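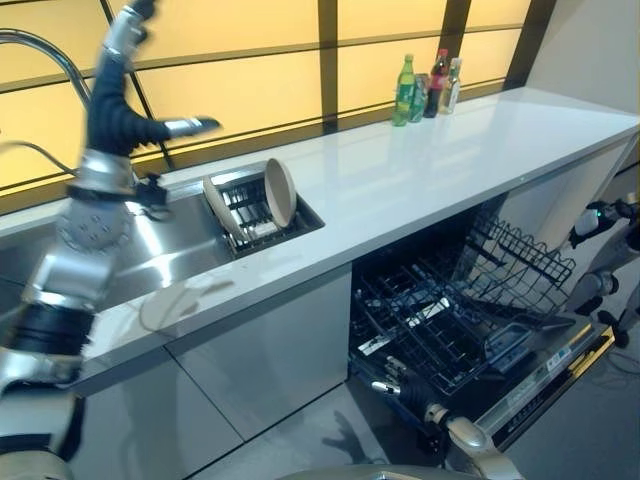

# Getting a slow kitchen drain moving again

My kitchen drain slows down every August, right when the tomatoes come in and I'm rinsing seeds and skins all day long. I used to grab a bottle of drain opener and hope. Then my neighbor Conceição Brandão, who has fixed up more old houses than I've lived in, talked me into doing it by hand, and I haven't bought a bottle since!

One warning before you start. If you've already poured a chemical opener down there, leave the pipes alone and call somebody. That stuff can burn you when you open the trap.

**What you'll want nearby**

- a bucket that fits under the trap
- a cup plunger (the plain kind, no flange)
- an old toothbrush
- rubber gloves and a couple of rags
- a flashlight

**Try the plunger first**

Run a few inches of water into the sink so the cup is covered. If you have a double sink, stuff a wet rag in the other drain and hold it down hard, otherwise you're just pushing air back and forth. Same goes for a dishwasher hose, clamp it before you plunge. Then give it twenty good strokes, straight up and down, and pull away fast on the last one. I do three rounds of this before I give up, and most years that's the whole job.

**Open the trap**

Still slow? Clear out the cabinet (mine takes longer than the plumbing, I found a bag of clothespins in there from two apartments ago) and set the bucket under the U-shaped bend. Loosen the slip nuts on both ends by hand. If they won't budge, wrap a rag around them and use pliers gently, especially on plastic. Lower the bend, dump it in the bucket, and look inside with the flashlight.

Scrub it out with the toothbrush and hot soapy water. PLEASE don't rinse it in the sink you just took apart. I have done this. My socks remember.

Check the washers while you're in there. My house is from 1913 and nothing under the sink matches, so I took the old washer along to Salgado, the hardware store on my side of town, and held it up against the new ones until I found its twin.

**Put it back**

Washers go on with the taper facing the joint. Start both nuts by hand so they don't cross-thread, then snug them up evenly. Run the water slowly and feel each joint with a dry finger. If you get a drip, give that nut another quarter turn and check again.

I leave a paper towel under the trap overnight and look at it with my coffee. If it's dry, the clothespins go back in.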